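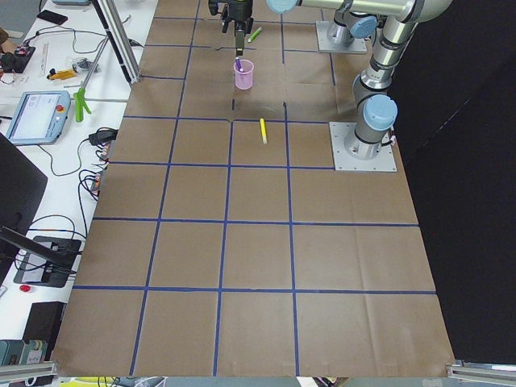 Nekholm Tabletop Set: Data Card and Recording Rules

Maintainer: Mei-kuen Shih
Safety contact: Ingvar Gunnlaugsson
Status: in use since July

1. Scope

The Nekholm set contains recordings of short tabletop tasks carried out by robot arms at a shared cell. Typical tasks are placing a marker in a cup, taking it out again, and moving it from one grid square to another. This card states how recordings are to be made, labeled and released. It applies to all sites that contribute to the set, including Trusen and Skedov.

2. Work surface

The table is covered with brown kraft paper and divided into squares with blue masking tape. Columns are lettered and rows are numbered in the episode log; nothing is written on the paper itself. Small creases are acceptable. Paper is to be replaced when a tear crosses a tape line or when a fingertip catches on a seam. After replacement, the grid is measured again and the new values are entered before recording resumes.

3. Safety

The operator shall keep the teach pendant within reach, with the emergency stop unobstructed. No person may reach over the paper while any arm is enabled, including an arm that has no part in the task. Cables may lie on the side bench but shall not extend onto the grid. Clamps and posts are checked by hand at the start of each shift. A stop of any kind ends the episode, and the episode is kept and marked "stopped."

4. Objects

Markers are used with caps on. Cups are to be light enough to tip without resisting the gripper. Objects that are not the target of the instruction may remain on the paper, provided that their squares are logged. Operators shall not tidy the surface between the start and end of an episode.

5. Labeling

Each episode receives one written instruction and one outcome: complete, partial, failed or stopped. "Complete" requires that the gripper has released the object and moved clear of it. A marker still held by the gripper is not counted as placed, even if its tip is inside the cup. Outcomes are assigned by a person who did not operate the arms. Disputed labels go to Yung-ching Fang.

6. Contents

Each task folder holds 50 episodes. Failed episodes are included and shall not be filtered out before release. Version 2 corrects the grid values for 87 episodes.

7. Known limits

The camera is fixed, and an arm may hide part of the grid. Lighting is not controlled between sites. Force readings are missing from the Skedov folders.

Changes to these rules are proposed in writing to Cornel Jitaru.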